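Notes for the talk on energy bills and fixed contracts

Keep it to the 44 minutes. Leave the rest for people to ask things.

Start with the bill and nothing else. Most people in the room will have had a letter from their supplier offering a fixed price for gas, and most of them will have put it in a drawer. The talk is about what to do with that letter. I am not going to say where gas prices will be next winter. I don't know, and the people who are paid to guess have been wrong in both directions in the past two years.

Say early that I own no shares in any energy company. I used to hold a small amount in a fund that had some, and I sold it before I started giving these talks.

First point. A fixed contract is insurance. You pay a bit more than today's price, and in return you know what you will pay. If prices fall you will feel you wasted money, the same way you feel when the house doesn't burn down. The right question is what a bad year would do to you. A household with 3000 in savings and a drafty house is in a different spot from a household with a year's wages in the bank.

Second point. Read the exit fee before you read the price. Ask for a show of hands on who knows theirs. Wait for it. In my experience very few hands go up. 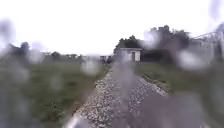
The exit fee matters most to people who rent or who plan to move. If you sign for two years and leave after one, you may owe the whole fee even though the house is still buying gas from the same company under someone else's name. Some contracts let you carry the deal to your new address. Some say they do and then add a line about "where available." Read that line out slowly.

Third point. The standing charge. This is the daily amount you pay before you use anything. People compare the unit price and stop there. For a small apartment the standing charge can be a large share of the bill, and a deal with a low unit price and a high standing charge is a poor deal for anyone who lives alone and is out all day. Do the sum on the board:

Yearly use times unit price.
Add the daily charge times the days in the year.
Add any fee for paper bills.
Compare only the totals.

If the board is too small, use the handout. Page 2 has the blank version.

Gasum will come up, because it always does when the talk is about gas. Keep the answer short. I don't comment on single suppliers and I haven't read everyone's terms. What I can do is show people which lines to look for in any contract, whoever's name is at the top.

Next, the Clultthorpe example. Clultthorpe is a good town to use since the housing is so mixed. Take the two households I worked through last spring. The first is a couple in a row house with an old boiler. The second is a man on his own in a newer apartment. Both were offered the same fix. For the couple it made sense, because one cold month at a higher price would have put them behind on the rent. For the man it didn't. His use was so low that the extra he would pay for certainty was more than any likely rise would cost him.

Don't give their names. They agreed to the story being told and to nothing else.

Pause here for questions if people look restless. Otherwise go straight on to budget billing.

Budget billing is when you pay the same amount each month and the company squares it up at the end. People mix this up with a fixed price all the time. Say it twice: the same payment each month does not mean the same price. If the price goes up, the monthly payment gets reset or you get a large bill at the end of the year. If the account builds up a credit, ask for it back in the spring. It is your money and it earns you nothing sitting there.

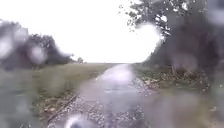
Clultthorpe, 14/09/2023

Changes made after the first time through.

The section on budget billing ran long and I have cut the part about meter readings down to one line: send a reading on the day your contract changes, and keep a copy. The story about my own meter is out.

I have added a section on bill-switching services, after several people asked. Pruvost and Birent both came up. The general point is the same for any of them. Find out how the service is paid. If it gets a fee from the supplier when you sign, then suppliers that pay no fee may not be on the list. That doesn't make the service bad. It means the list may be short, and you should look at one or two offers on your own before you sign.

Also new: what to do if you are already behind. Call before the due date. Ask for a payment plan in writing. Don't sign a new fix while you owe money on the old contract until you know what happens to the debt, as it can follow you or it can fall due at once. Don't put the bill on a credit card unless you can clear the card. I want to spend longer on this than on anything else in the second half – it is the part that people take home.

The savings section stays as it was. Set up a separate account. Put in the difference between your summer bill and your winter bill, in the summer. For a lot of households that is up to 55 a month. By November there should be enough to cover the first cold bill without touching the regular account.

One disagreement to report fairly, from the discussion at the end. I had said that anyone without savings should lean toward the fix.
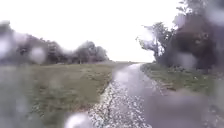 Birthe Steinarsdóttir said she thought this was too simple. In her view a person with no savings is also the person most likely to have to move on short notice, so the exit fee hits them hardest, and telling them to lock in could leave them worse off than a floating price would. She would sooner tell them to get a short fix, or none, and to put the first spare money toward a small reserve.

I think she is right about the fee and I have changed the wording. The slide now says: lean toward the fix if you have no savings and expect to stay put. If you may move, look for a deal with no exit fee, even if the price is a little higher. I still think a floating price is a hard thing to live with on a tight budget, and I will say so.

Closing part, no slides. Ask everyone to find three things on their contract when they get home: the end date, the exit fee and the standing charge. Write them on the front of the envelope. Set a reminder for a month before the end date, because most people who overpay do it by rolling onto the default rate without noticing.

Handouts on the table by the door. Spare copies of the blank sum are in the blue folder.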